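Search the notebook Enter keywords

October, bench 3, late morning

Coffee first, then the teardown cell. I'm writing this up while it's fresh, mostly for Sharada, who has the bench next week and asked me to put down the people stuff as well as the settings (so blame her for the length!).

We're on desktops again, the towers out of the Randa contract. Covers come off by hand, tower goes down on its side, and the arm takes it from there. Drive bay latches first, same as the Chettiar batch.

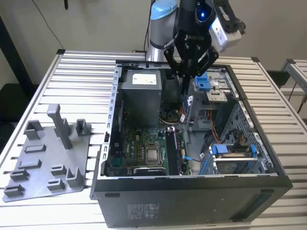
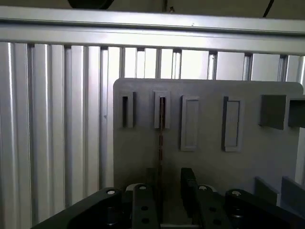
So, the job itself. Bienvenido used to open every one of these with a screwdriver and his thumbs, and his thumbs let him know about it. Now he preps the next case and keeps an eye on the cell, and he told me he misses the radio more than the work. He can't hear it from where he stands now! I've asked Senthil if we can move the speaker.

What I hadn't expected is how much talking there is. When it was all by hand you knew a case was odd and you dealt with it, end of story. Now somebody has to say it out loud so it gets into the Nistimska sheet, and Thenmozhi has turned into the person everyone yells for. She likes it, I think, but it isn't in her job title or her pay, and I told Dirceu so. He's taking it up with Jiltard when they do grades.

Settings, before I forget: approach program is 2644, and 3285 is the slower one for stiff latches. Please don't edit 2644, copy it and rename the copy. Give the arm 10 seconds after a stop before you reach in, even if you're in a hurry, even if you're me.

Still open: who signs off a case when the arm did half and a person did half? The old form has one box for initials. Bienvenido has been writing "me + arm" in it, and I'm leaving that alone until someone upstairs notices.

Sharada, spare fingers are in the second drawer, under the gloves.

Recent entries
Label printer, again
Randa towers: cover screws
Moving the glove bins
Notes from the shift swap talk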